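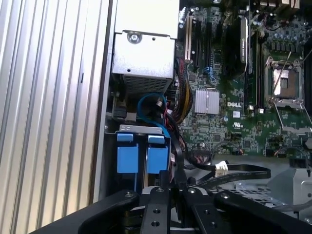 *Dell tower, side panel off. Blue drive carriers at the bottom.*

**Do I really need "Trunodmont rails" to put a second drive in this?**

Posted by Emelach

I bought this Dell tower used and want to add a second hard drive. The seller says the blue plastic carriers are "worn out by design" and offered me a replacement set for 37 dollars. To me they look like plain plastic. Is he selling me something I don't need? He also wants me to replace the blue SATA cable while I'm in there, and I don't buy that either. 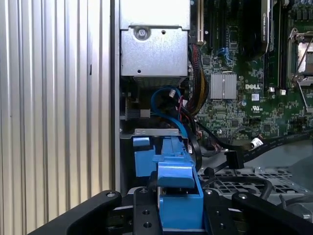
I have 13 old drives in a drawer, all 3.5 inch, so I'd like to reuse what came with the case. The machine is unplugged.

---

**Radomír Kadlec**

Keep your money. A carrier holds the drive and that's the whole job. If it isn't cracked and it locks when you push it in, use it. Squeeze the tabs, slide it out, flex the plastic around the drive until the pins sit in the screw holes, slide it back. If a pin has snapped off, fine, buy one carrier, not a set.

Same with the cable. I've heard the "SATA cables go bad with age" story for years and I'd want to see an error log first. Swap it if the drive drops out or you get CRC errors.

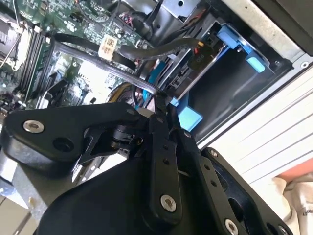

What I would check is power. Follow the bundle from the supply and see if there's a spare SATA power plug on it. Some of these Dells have only just enough. And don't yank on any cable that has a connector printed with something like P10. Find the latch first.

---

**podard_300**

just buy the rails, everyone does. mine came from Havlíček and it boots faster now

---

**Radomír Kadlec**

Rails did not make your computer boot faster.

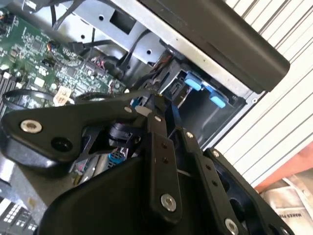
**Emelach:** Does the motherboard have to come out to reach the lower drive bay?

**Radomír Kadlec:** The board stays where it is. Pull the carrier from the open side, move the cables out of its way, and plug the drive in before you put the panel back on.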